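发件人：Fututar 厨具收纳列表成员
主题：Re: 硅胶铲的收纳：网筒还是挂杆

> 上封邮件提到，Orville 挂杆装上以后，铲子全部改为悬挂，台面上的筒撤掉。
> 问题有两个：一是挂杆间距 30 毫米，宽头铲并排会互相压住；二是墙面不想打孔。
> 另外，Skirnex 的网筒和实壁杯，哪种更适合放硅胶铲？有没有人两种都用过？

两种都在用，逐条回复。

先说间距。30 毫米只够挂勺子和打蛋器。宽头铲的铲面我量过，52 毫米，相邻两把必然重叠。要么隔一个钩挂一把，要么只挂窄柄工具，宽头铲仍旧入筒。我目前是后一种。

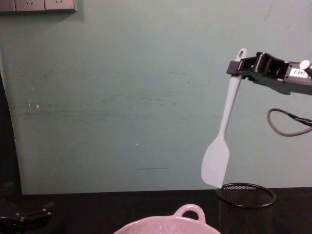

网筒的优点在通风。硅胶本身不吸水，但柄孔和铲面根部容易存水，放进实壁杯，水会积在杯底，两天不倒就有味道。网筒没有这个问题，水直接漏到台面，所以下面要垫东西。放置方向建议铲面朝下、柄朝上：灰色这把柄端是圆头，带一个开口挂孔，露在筒口外面便于取用，以后改挂也不必换铲。筒口最好选带粗圆边的，黑色网筒就是这种，细铁丝收边的那种会刮硅胶，我有一把铲面边缘已经起毛。

关于打孔：墙面刷的是普通涂料，无痕胶在这种墙上撑不过 3 个月，连漆皮一起掉。Gunawardena 的免钉支架我也试过，说明书要求瓷砖或玻璃基面，涂料墙不在适用范围内。插座下方同样不建议装挂杆，滴水是一方面，插头拔插时手也会碰到铲子。不想打孔，就不要上墙。

实壁杯并非不能用，适合放完全晾干的工具，或者短柄的小件。长柄铲放进去重心偏高，杯子直径小的时候容易翻，筒底加一块防滑垫可以缓解。 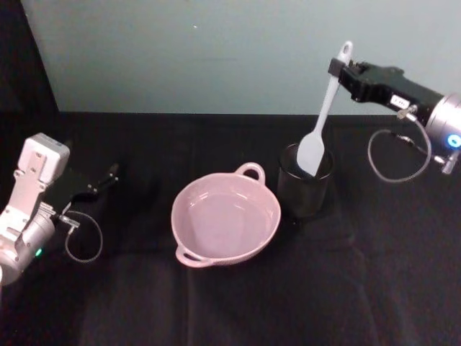 台面铺布的情况单独说一下。黑布耐脏，但水渍干了以后有白印，铺在筒下面的那一块要常换。我的做法是布上再放一个浅碟，筒放碟里，每晚倒一次水。双耳碗不要当临时接水的容器用，图中粉色那只也一样，碗归碗，接水归接水，混用以后很难管理。黑色圆筒形的杯子与双耳碗可以并排放在台面中间，前提是两侧留出取放的空间，把手不要对着杯子。

结论给原发件人：宽头铲进网筒，窄柄工具上挂杆；墙面不能打孔的话，全部进筒，按长短分 2 个，长柄一个，短柄一个。

还有一点没有把握：Skirnex 网筒的底部涂层长期接触水会不会生锈。我的用到 11 月才满一年，目前底部焊点颜色略深，是锈还是水垢没有刮开看。用得更久的请回一下，最好附上筒底的照片。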